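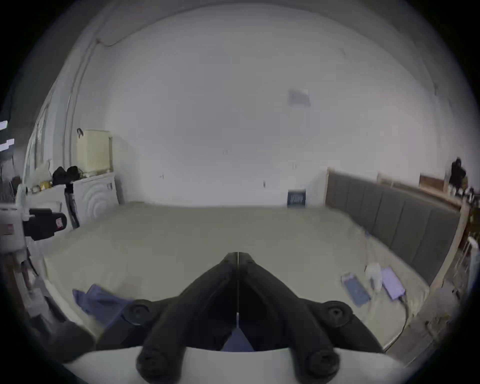
I've been writing house rules for robots for 13 years now, and I still get a little giddy when a home finally agrees with its rulebook! My name is Joelle Khalaf, and I started Fairclough because I kept seeing good machines set loose in people's homes with nothing on paper beyond a quick-start leaflet. Factories have their painted lines and their light curtains. A bedroom has a phone and a small white bottle sitting on the sheet up by the headboard, with a dark cable trailing off across the bed, and a gripper that's supposed to deal with the crumpled blue cloth and leave the rest alone. So our rules start there, with the stuff people really leave lying around.

We're a small outfit in Grindville, up two flights of stairs over a bike shop (sorry, the buzzer sticks, push hard). We write working practices for teams that build or test home robots, and then we go out and see whether anybody can follow them. If a rule takes longer to read than the job takes to do, I cut it. I have cut some of my own favorites that way and I'm still a bit sore over one on pillowcases.

How it started

I used to write safety manuals for packaging lines at a plant out in Horinbridge. Malcolm Staniforth ran the floor, and he had a habit of handing my drafts back with whole pages crossed out in green pen. He'd write "who is this for?" in the margin. I hated it for a year and then I stole it, and it's now the first line of our review form. Malcolm came on board as our second employee and he still uses the green pen.

What's in the rulebook

The current edition has 225 rules, which sounds like a lot until you see that most of them are one line long. A few that visitors always ask me to explain:

Personal things stay where the person put them. If a phone is in the way, a human moves it and puts it back after.

Soft items get handled before hard ones.

Cables count as obstacles, even skinny ones, even when they're lying flat.

Anything with a lid is treated as full.

Any paper stuck to a wall is left alone, whatever it says.

Stands and tripods go where people can walk past them, and whoever set them up walks the route first.

Someone in the room can stop the work at any moment, for any reason, and doesn't have to explain it till later.

That last one came from Wendy Dawber, who joined us after years in home care. She said her clients could always say "not now," and she couldn't see why a machine should get a better deal than she did. We argued over the wording for most of July – she won.

How we work with you

We do 3 visits. On the first one we mostly watch and drink your coffee. On the second, Darren Treloar brings a draft and your team tries to break it, and he loves this part, so please don't hold back. The last visit is a full walk-through with everybody who'll be using the rules, including the folks who clean up afterward. You keep the book and you can change it, just tell us what you changed so we can learn from it.

We don't hand out badges or certificates. People ask! We'd rather you called us when something goes wrong, and our clients do. We have a long-running arrangement with a test team in Kutidport who send us a near-miss note whenever they have one, and a good chunk of the current edition came out of those notes.

Come say hi

Marjorie Blackburn answers the phone and knows where everything is, so start with her. If you've got a rulebook already and just want another pair of eyes on it, bring it along, marked up and coffee-stained is fine. We're usually in by 9 a.m., and there's space to lock your bike downstairs.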